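Joment basket and tray set, four months in

Posted by Marisol Obi
Filed under: Kitchen, Storage
863 views

Rating: 4 out of 5

OK quick one, I've got bread in the oven. A few people asked which baskets I ended up with after the whole wire rack saga, so. It's the Joment set. Two wicker baskets, one plastic tray. Bought in February with my own money, no freebie, no discount code at the bottom of the page.

What I wanted: somewhere to put the junk that lives on the counter. Fruit, peelers, the bar of soap that keeps migrating from sink to cutting board and back. I did not want drawers. I have drawers. Things go in drawers and I buy them again.

What I looked at first: the Brondarex stacking bins (clear, looked like an office), and a wooden divided box from Dranura that I liked a lot until I measured the counter. Too deep. Sent that one back, paid the shipping, still mad.

Unpacking

Baskets come nested one inside the other with the tray flat on the bottom, paper between. Some loose bits of wicker in the paper, shook them out over the trash. There's a smell for the first week, kind of hay. It goes. I left them by an open window overnight and that helped, or it would have gone anyway, no idea.

No assembly obviously. No leaflet either, which I'd have liked, because I had to email and ask if the tray goes in the dishwasher. Answer took 4 days. Top rack, yes.

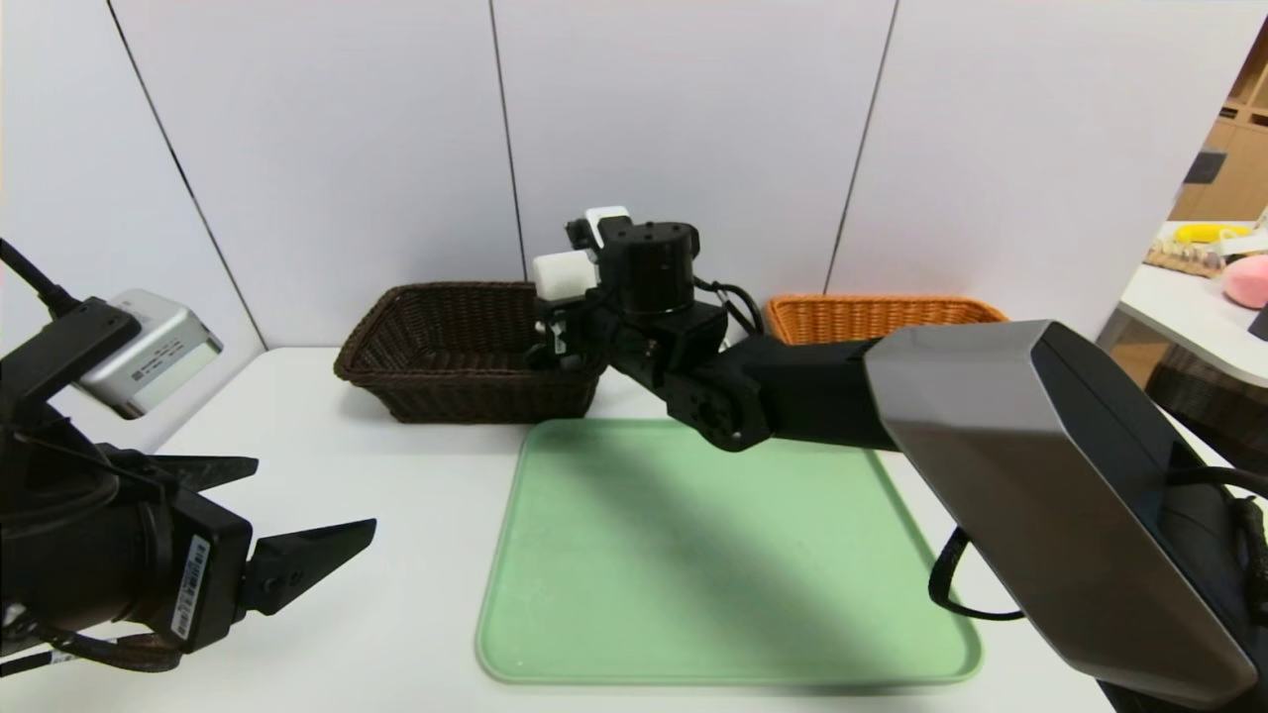 The two colors were what sold me. I figured two matching baskets would turn into one big mystery basket inside a week, and that's how it went with the wire ones. Different colors and your brain does the sorting for you. Mine is brown for tools and orange for food, and everybody in the house got it on day one without me making labels. They sit at the back of the table, brown on the left and the orangey tan one next to it, and the green tray goes in front where you'd have a placemat. The raised rim is the bit I underrated when I was shopping. Lemons don't roll off. Neither do the little things you put down for a second.

Color note, because the listing had me confused: the orange is more of a tan with orange in it. Warm. The tray is a pale mint. If you're hoping for bright green it isn't that.

The baskets

Woven tight. Rim is braided and it's the best part of the whole thing, firm all the way round, no ends poking out to snag a sleeve. I've had cheap wicker before where the rim starts to unwind by the second month and you end up tucking it back in every time you wipe down. None of that so far.

Sides flare out. Good for grabbing stuff, slightly annoying if you're trying to push two baskets right up against each other, becuase they touch at the top and leave a gap lower down where crumbs go. I just leave some space between mine and gave up on flush.

No lining. Some people will want one. If you're putting onions in there, put a dish towel down first or you'll be picking skins out of the weave with a skewer. Ask me how I know. For peelers and whisks and whole fruit it's fine bare.

Cleaning: dry brush, then a damp cloth, then leave it alone till it dries. Don't soak. I soaked the brown one once after a honey thing and it took two days to dry and I was sure I'd wrecked it. It survived. Wouldn't push my luck. 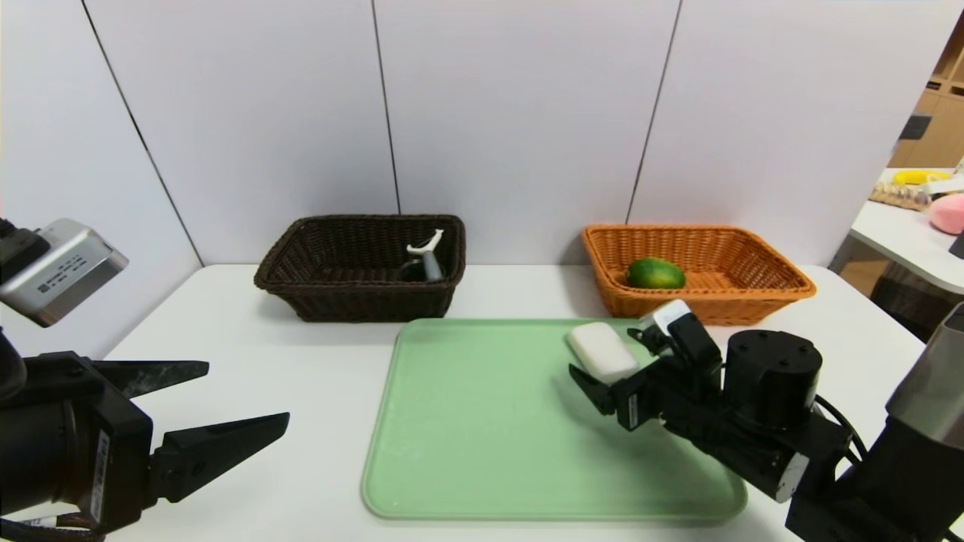 Size is about right for my use but go measure yours. I keep a couple of hand tools in one and a few pieces of fruit in the other and there's room left over. If you bake and you want a rolling pin in there, forget it, or let it stick out the end and look silly.

Long handles are a mixed bag generally. The peeler leans up the side with its head over the rim, which I've decided to like. Easy to find. My old setup had everything lying flat and I'd be digging under the can opener with potato hands. A shorter tool drops to the bottom and you reach in for it, no big deal.

The tray

Plastic, light, mint green, rounded corners. This gets the most use by a mile. Landing zone. Whatever comes out of a basket goes on the tray, gets used, goes on the tray, gets rinsed, goes back. Also soap. I keep a plain white bar on it some days when I'm doing fish or garlic and want it near me. Wipes off easy.

Now the complaint, and it's where the missing star went. It scuffs. Not deep, nothing you'd feel with a nail, but in the right light you see faint marks and little specks all over the flat part. Mine had a few inside of the first week. I don't cut on it and I don't drag pans over it. I think it's just a soft finish. If you're somebody who needs things to look new, this will drive you nuts. I stopped noticing around week three and then noticed again when writing this up, thanks.

Doesn't slide much on a smooth tabletop but there's no rubber underneath, so if you lean on one edge it'll skate. Would pay a bit more for feet.
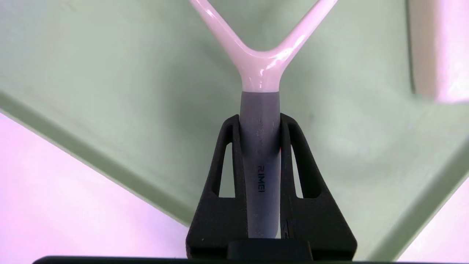

Peeler from the tools pile. RIMEI on the gray part of the handle, pink plastic above.

Not part of the set, before anyone asks, the baskets come empty. A Y peeler is the exact sort of thing I kept losing. Pink helps too. Pink against pale green you can spot from accross the kitchen. Black-handled stuff I still lose, in the brown basket especially, dark on dark. So maybe put your dark tools in the light basket and ignore my system.

Compared to the Isah set

My sister has the Isah one, also two baskets and a tray, cotton rope instead of wicker. I borrowed it for a weekend. Softer, folds flat when you're not using it, can go in the wash. But it slumps. Put a heavy orange in and the side sags over toward it. And the tray that comes with it has barely any rim, so things roll. Her tray still looks spotless though, I'll give it that.

If you've got small kids pulling stuff down off counters I'd say get the rope. Otherwise Joment.

Good
– Rim on the baskets, solid
– Two colors, sorts itself
– Tray edge high enough to stop fruit
– Rinses fast

Less good
– Tray scuffs if you look at it
– Little bits of wicker for the first week
– Flared sides waste some counter
– Slow email

Would I buy again? Yeah. Might get a second tray just to swap out when this one gets too marked up. You can order the tray by itself now, wasn't an option when I got mine. Baskets I'd expect to last years at this rate, will update if the rim goes.

Somebody in the comments last time wanted to know if it fits on top of a microwave. Baskets side by side, no, not on mine. One basket, yes. Tray alone, yes, with a bit hanging over the front.

OK oven's beeping. Will answer questions tonight after 8.

Comments (2)

tansyrow: Does the orange one fade? My kitchen gets sun all afternoon.

Marisol Obi: Not so far but mine's mostly out of the sun. I'd rotate it now and then. Or swap places with the brown one.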